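Brooms, Brushes and a Free Tote Bag: A Day at the Temard Works Open Day

Edell has a river, a closed cinema and a factory that makes things for sweeping up with. Once a year, in August, the factory opens its gates, and people drive in from two counties over to look at bristles. This year I was one of them.

Getting there

The Temard works sits at the far end of Treloar Road, past the feed store and a mattress outlet that has been closing down for as long as I've known it. Parking was in a hayfield. A teenager in a safety vest waved me toward a space between two pickups with great authority, then waved the next driver toward the same one. Gates opened at nine. By a quarter after, the line for coffee was longer than the line for the tour, so I did the tour first and regretted it by the second building.

You get a sticker, a pair of foam earplugs and a tote bag holding a brochure, a pencil and a coupon for 18 percent off at the shop. The coupon doesn't cover brooms. I read the small print twice.

The bristle hall

The tour starts in the oldest building, where the push brooms are made. The machine that does the work is older than most of the visitors and louder than all of them. It punches a hole in a block, folds a tuft of fiber in half, staples it in and moves on, and it does this so fast that you stop seeing the tufts and just watch a bald piece of wood grow hair. Our guide told us it sets 500 tufts a minute on a good day. A man behind me asked what happened on a bad day and was told they call maintenance.

We passed around samples of fiber. Horsehair for fine dust, a stiff palm fiber for wet concrete, nylon for everybody else. I had gone 40-odd years without an opinion on fiber and left with several. The palm smells like a barn, in a good way.

There was also a wall of retired products, including a combined broom and rake that must have been terrible at both. It was in the catalog for almost 18 years.

Handles, a subject with depths

The second stop was handles, and I'll admit I expected to be bored. A handle is a stick. The people at Temard don't agree, and they have charts. A good one gets thicker where the palm rests and slimmer where the fingers close, and the difference is small enough that you only notice it when somebody gets it wrong. They let us try a few of the wrong ones. One felt like shaking hands with a table leg.

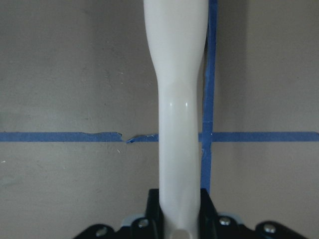
Wood used to be the whole business. The works had its own lathe room until plastic took over the household line, and the last of the lathes now stands by the restrooms with a rope around it. The long brooms still get ash handles, and you can buy those as seconds from a barrel by the door. I bought one. It has a slight bend in it, and so, by the end of the afternoon, did I.

The guide also took questions on hanging holes, a matter on which feelings ran high. Half the group wanted bigger ones. A woman in a sun hat wanted them done away with altogether and wouldn't be drawn on why.

Lunch

Lunch was in a tent run by Stisen, who also cater the county fair and have brought the fair's prices with them. The pulled pork was very good. The lemonade had been shown a lemon. I shared a picnic table with a couple who had come to the last six open days and rated them for me in order. This one was placing fourth, mostly on account of the heat, though they were waiting on the raffle.

The dustpan people

After lunch came the household line, and with it the debate over the front edge of a dustpan. Everyone knows the thin gray line of dust that stays behind no matter how many times you back up and try again. Temard has been fighting that line for decades. A softer lip helps on tile but curls with age, and a hard lip lasts forever and leaves the line. They seemed calm about this. I suppose you'd have to be. 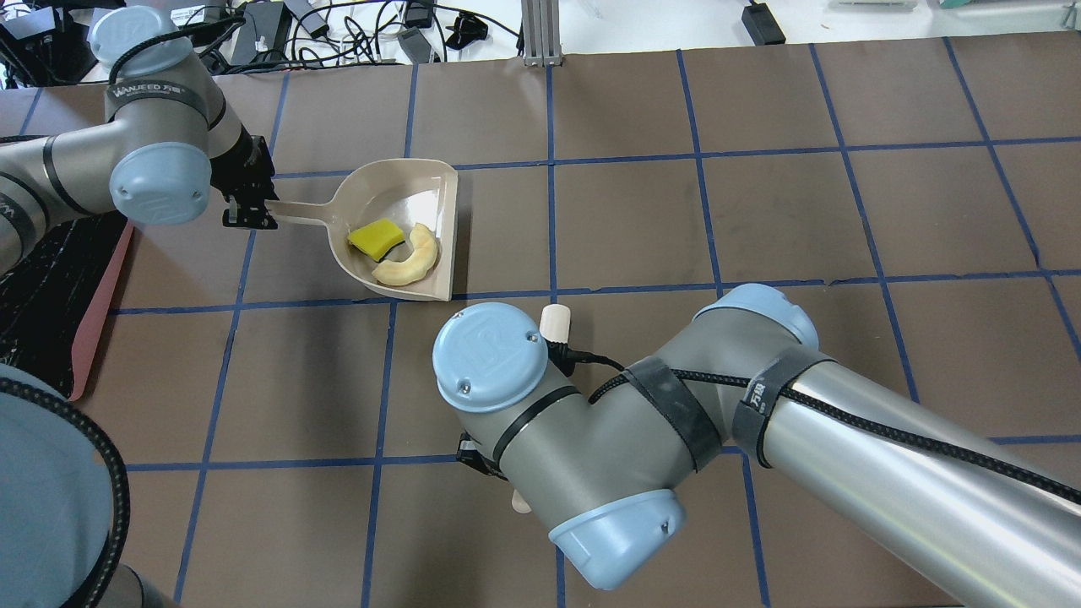
The shop and the way out

All tours end in the shop. It carries 898 different items, according to the sign over the door, and I believe I was walked past every one. There were brushes for bottles, boots, keyboards, mushrooms and radiators. I don't own a radiator. I stood in front of that brush for a good while anyway.

The raffle was drawn at three. First prize was a year's supply of brooms, which turned out to be two brooms. The announcer said the day had drawn 2000 visitors, and all of them had apparently decided to leave the hayfield when I did. I sat in the car with the ash handle poking out of the passenger window and ate the mint from the bottom of the tote bag.

If you go: entry is free, parking is free, wear closed shoes and get your coffee before the tour. The bristle hall has no seating. The seconds barrel was nearly empty by two.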